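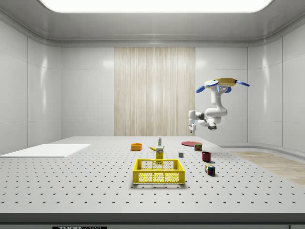 Figure 6. Yellow crate, box and banana on the perforated tabletop.

6. Setting up a syndicate in Vurkum

A syndicate lets several players share the cost of lottery lines and split any winnings. One player, the manager, sets it up and invites the others. You need a verified Vurkum account to be a manager. Members can join with a basic account but must verify it before a payout.

6.1 Create the syndicate

1. Sign in and open Groups from the main menu.
2. Select New syndicate.
3. Type a name. Names can be changed until the first draw is entered.
4. Choose a game. A syndicate can play one game only.
5. Enter the number of shares and the price of each share.
6. Select Save as draft.

Note: A draft has no effect on your balance. It stays in your account until you publish it or delete it.

6.2 Invite members

1. Open the draft and select Members.
2. Enter the email address of each person and the number of shares offered.
3. Select Send invitations.
4. Wait until each member shows as Accepted, then select Publish.

Shares that have not been accepted when you publish are charged to the manager. To avoid this, lower the number of shares first.

Caution: Check the spelling of every address. An invitation can be accepted by whoever opens it, and an accepted share cannot be moved to another account after the draw closes.

6.3 Choose the lines

1. Select Lines, then Add.
2. Pick your numbers, or select Random for a computer pick.
3. Repeat for each line the syndicate has paid for.
4. Select Lock lines.

Locked lines are repeated in every draw. Members can view them but cannot edit them. To change a line, the manager must unlock the set before the cutoff shown on the game page — a change made later applies to the next draw.

6.4 How winnings are divided

Winnings are divided by share, not by member. If a syndicate with six shares wins 1,231 credits, each share receives 205 credits and the one left over stays in the syndicate balance. A member holding two shares receives 410.

Note: Small wins can be kept in the balance to pay for later draws. Turn this on under Payout settings. All members are notified of the change.

6.5 Leave or close a syndicate

Members can leave at any time from the Members tab. Draws already paid for are still played, and the member keeps the right to a share of those results.

To close the syndicate, the manager selects Close and confirms. Any remaining balance is returned by share after the last paid draw has been settled.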